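Pencils, Pens and Where They Live
A Zovard Kids page

Quick one today! Pencils. You've probably got one near you. Maybe under the couch.

So what's inside? People say "lead" but there's no lead in it. The dark stuff is graphite, a soft kind of carbon, mixed with clay and baked into a thin stick. Thin stick goes in a groove in a piece of wood. Second piece of wood glued on top – like a sandwich. Then it gets cut, painted, and sometimes an eraser goes on the end.

More clay = harder pencil, lighter line. More graphite = softer pencil, darker line. Look for the letters on the side. H is for hard, B is for black. HB sits in the middle.

Pens are different. A ballpoint has a tiny ball in the tip. You write, the ball rolls, and it picks up ink from inside and puts it on the paper. No rolling, no ink. Thats why a ballpoint sometimes won't work on a shiny greasy spot, the ball just slides.

Now, where to keep them all. A tall cup is the easy answer. Put it at the back of the table so your elbows have room. 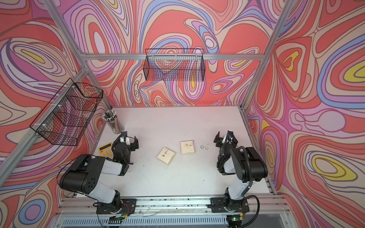

A reader wrote in to ask if pencils should go in point up or point down, because her brother does it the other way and they argue about it every morning.

Well. Both are OK! Point up and you can see which ones need sharpening. But pointy ends near your hand – be careful. Point down and your fingers are safer, but the tips can get bumped if you drop them in hard. Lower them in gently. Little kids in the house? Point down.

Why does the point matter so much? Graphite is brittle. Brittle means it snaps instead of bending. Drop a pencil on the floor and the stick can crack inside the wood, where you can't see it. Then you sharpen it and the tip falls out. Sharpen again, falls out again. Annoying! 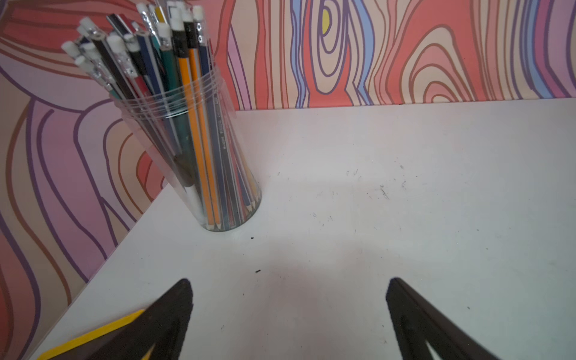
A see-through cup helps too, you can spot the color you want without tipping everything out. And pick a cup that's wide enough at the bottom. Tall and skinny plus lots of pencils = wobbly.

Try this – takes 4 minutes:

Tip out your pencil cup.
Scribble with every pen. Dead ones go in the trash.
Sharpen the blunt pencils. Over the trash can please.
Put back the ones you realy use.
Extras go in a basket or a drawer.

No table space left? Look up. Wire baskets can hang on a wall or a rail, and you can see what's in them through the holes. Not great for single pencils tho, they poke through. Good for notebooks, tape, big stuff.

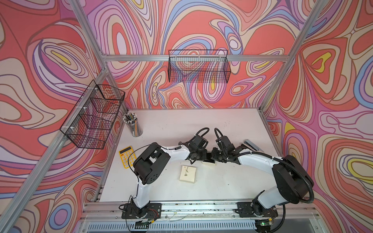
Pen cup on the table, wire baskets up off it.

Next time: erasers, and why they make crumbs.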